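Workshop Diary, Vídalín Shared Workshop
Entry by Teresa Caldeira
04/07/2023

The second bench was released to the tidying arm project this morning, and the build resumed at nine. Present were Joana Moreira, Sylvain Coste and the undersigned. Josefina Zúñiga joined by telephone for the discussion of the task list.

Mr. Coste completed the wiring of the shoulder joint. The Plarnier motor draws more current than the old one, and the supply had to be moved to the lower rail. The fuse is now correctly rated. The elbow bracket printed on Sunday was rejected — the bore was oval and the bearing would not seat. A new one is to be printed at 100 percent infill. The base plate has been drilled again at 108 mm centers, and the former holes will be left as they are.

The remainder of the morning was given to the task list. It had been agreed in the spring that the arm should first be taught to handle small household containers at a washbasin. Ms. Moreira argued that the list, as written, treats a container as a single rigid object and makes no allowance for what is inside it or sticking out of the top. The reference stills were reviewed on the bench monitor, and her point was accepted.
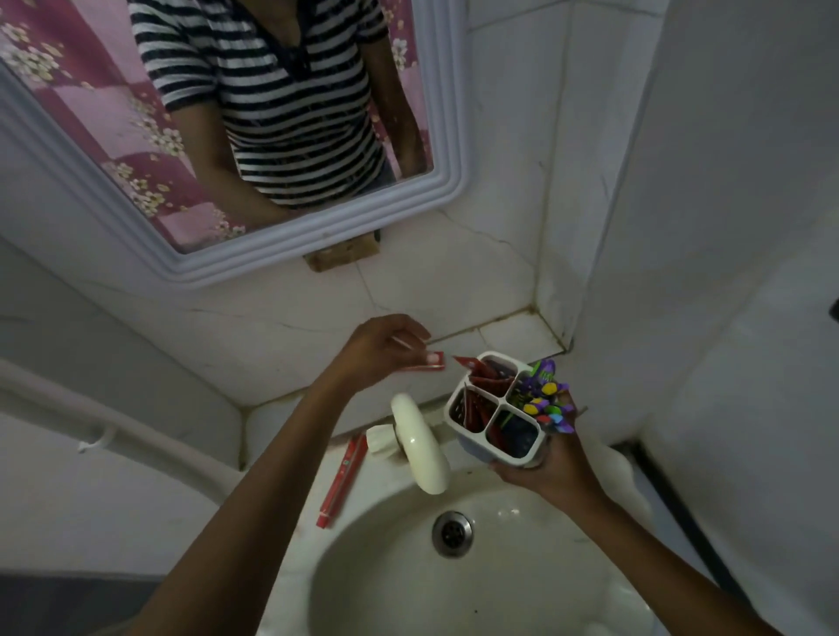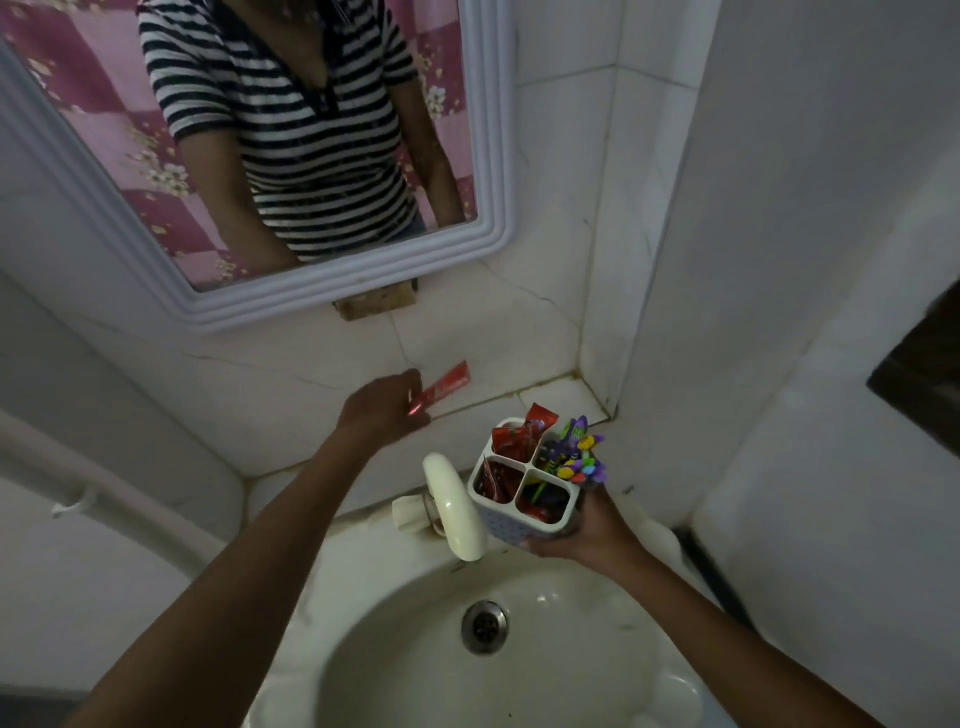
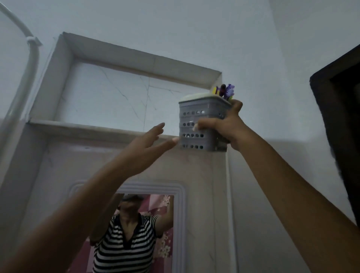

Handling by a person at the washbasin: the divided toothbrush holder (first and second), the gray basket (third).

Three changes to the list were recorded. The holder is to be taken by the body and never by the rim. Small items are to be treated as a separate task for a second gripper, which the project does not yet have. Lifting the basket to shelf height is deferred until the shoulder has been tested under load. Ms. Zúñiga asked that the mirror also be noted, as the depth sensor gives false readings on glass. Ms. Moreira will write a mask for it.

After lunch the Gultley controller was flashed and the arm was moved through its range without a load. It stopped twice at the same position. Mr. Coste suspects the cable clamp; I suspect the encoder. The log holds 448 entries and has been copied to the shared drive under today's folder.

Outstanding: elbow bracket, cable clamp, a reply from Roxana Espinoza concerning the 32 spare screws. The bench is reserved again for Thursday from ten o'clock. The lower rail was switched off at the wall before closing.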